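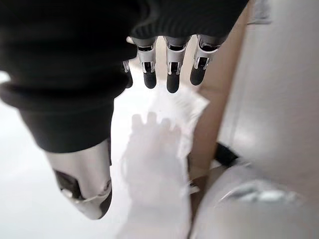

[보도자료] 에센(Essien), 숙박업소용 침구 대여 서비스 '그룬도우(Grundow)' 5월 정식 오픈

2021년 4월 10일

공유 111 · 댓글 10

안녕하세요, 에센에서 침구 대여를 맡고 있는 글리케리아 페트리디스(Glykeria Petridis)예요. 보도자료는 원래 딱딱하게 쓰는 거라고들 하던데, 저는 그런 글을 잘 못 써서 그냥 제 말투로 쓰기로 했어요. 기자님들, 편하게 고쳐 쓰셔도 됩니다!

소식부터 말씀드릴게요. 작은 숙소를 위한 침구 대여 서비스 '그룬도우'가 5월에 문을 엽니다. 객실이 하나뿐인 민박집도 신청할 수 있고, 최소 주문 수량은 없어요. 시트와 이불 커버, 베갯잇을 정해진 날짜에 가져다 드리고, 쓰신 것은 다음 방문 때 걷어 갑니다. 세탁과 다림질, 수선은 전부 저희 몫이고요.

저도 예전에 방 네 개짜리 게스트하우스를 했어요. 그때 제일 싫었던 일이 손님 나가고 다음 손님 오기 전까지 시트를 빨아 말리는 거였어요. 장마철에는 거실이고 복도고 온통 빨래였고, 그 사이로 체크인 손님을 모신 적도 있어요(지금 생각해도 얼굴이 빨개져요). 큰 세탁업체에 전화를 돌려 봤지만 물량이 너무 적다고 다 거절당했고요. 그룬도우는 그때 제가 쓰고 싶었던 서비스를 그대로 만든 거예요.
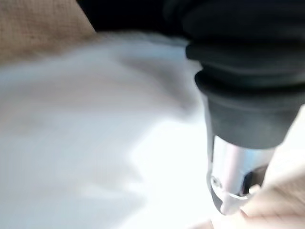
그룬도우, 5월 정식 오픈. 자료 제공: 에센

원단 이야기도 조금 할게요. 그룬도우의 시트는 전부 면 100%이고, 직조는 '부렐(Burell)' 공방에서 합니다. 부렐을 이끄는 달리보르 코페츠키(Dalibor Kopecký)는 제가 견본을 퇴짜 놓을 때마다 군말 없이 새로 짜서 보내 준 사람이에요. 처음 받은 천은 촉감은 정말 좋았는데 몇 번 삶으니 가장자리가 울었어요. 그다음 것은 튼튼한 대신 뻣뻣해서 제가 직접 덮고 자다가 새벽에 걷어찼고요. 지금 쓰는 천은 그 둘의 중간쯤 되는데, 달리보르 씨는 이렇게 말해요.

"호텔 시트는 첫날보다 한참 지난 뒤가 중요합니다. 저는 자주 빨아도 모서리가 틀어지지 않는 천을 짜고 싶었어요."

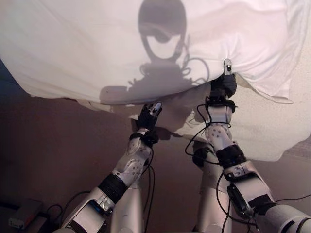
모서리 얘기가 나왔으니 말인데, 저희는 시트 네 귀퉁이 중 한 곳에 색실로 작은 땀을 넣었어요. 싱글은 파란 실, 더블은 초록 실, 킹은 노란 실이에요. 바쁜 시간에 시트를 다 펼쳐 놓고 나서 "아, 이거 더블이네" 하고 다시 접어 본 분이라면 제가 왜 이 실 색깔에 그렇게 매달렸는지 아실 거예요. 시범 운영에 참여하신 사장님들도 이 부분을 제일 많이 칭찬해 주셨어요.

요금은 간단해요. 싱글 시트 한 장을 한 번 쓰는 데 2445원, 더블과 킹은 한 장에 4000원이에요. 배송과 수거 비용도 여기 다 들어 있어요. 커피나 화장품 얼룩은 따로 청구하지 않고, 찢어진 것도 수선할 수 있는 정도면 그냥 고쳐 씁니다. 계약은 한 달 단위라서 비수기에는 쉬어 가셔도 괜찮아요. 저도 겨울마다 텅 빈 방을 보면서 고정비를 세던 사람이라 이 조건만큼은 양보하기 싫었어요.
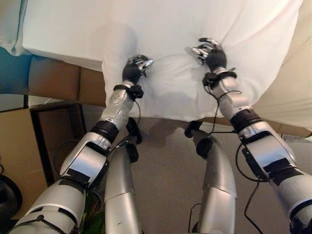
그룬도우 침구 대여는 한 달 단위로 계약할 수 있다. 자료 제공: 에센

예약과 배송 일정은 '필리스(Fillis)'라는 예약장에서 확인하실 수 있어요. 이름은 거창하지만 달력에 필요한 장수만 적어 넣는 아주 단순한 화면이에요. 컴퓨터가 영 불편하신 분은 전화로 불러 주셔도 됩니다. 저희가 대신 적어 드려요.

사전 신청은 오늘부터 받고, 먼저 신청하신 숙소 111곳에는 첫 달 베갯잇을 무료로 넣어 드립니다. 원단 견본도 신청서에 표시만 하시면 우편으로 보내 드리니까 꼭 만져 보고 결정하세요. 빨아 보셔도 되고, 삶아 보셔도 돼요!

취재와 견본 문의: 에센 그룬도우 담당 글리케리아 페트리디스

댓글 10 · 공유하기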